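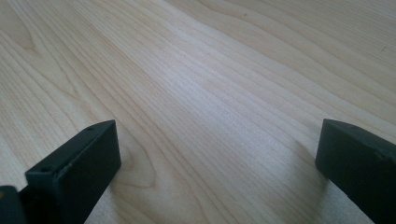
How old is the chapel at Mistbridge?

Every guide to Mistbridge will tell you that the chapel by the ford is the oldest in the valley. I have stopped believing it. I've spent two winters with the parish papers, and I can't find one line written before the rebuilding that says so.

The claim seems to start with Murray Lapointe's booklet, which gives no source. Later writers quote Lapointe, and the newer ones quote each other. Put five of them side by side and it looks like a lot of evidence. It is one man's sentence, copied.

Apinya Phuthong, who has read the same papers, is kinder than I am. She points to the low arch on the north side and says that nobody in the 1800s would have bothered to build one so plain. Maybe. But builders reused old stone all the time, and an arch can come from a barn or from another church. The accounts for the rebuilding list 192 loads of stone and don't say where any of it came from.

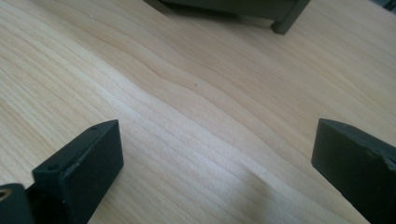

Then there is the bell. It is supposed to prove an early date, and people get quite warm about it. A bell can be moved on a cart. Randi Blomqvist found a letter in which the wardens grumble about paying 25 shillings to have one brought over from Drotska, and if that is our bell, it tells us about Drotska.

I'm not asking for the chapel to be taken off the map. It's a handsome little building and I like sitting in it. What I object to is the new sign planned for September, which will give the founding date as plain fact, in metal, with no "perhaps" anywhere on it. Once that goes up, the next guide will quote the sign.

Has anyone asked to see the deed that Lapointe said he had seen? I wrote to his publisher and got a polite note saying they hold no papers of his. Until the deed turns up, I'd leave the date off.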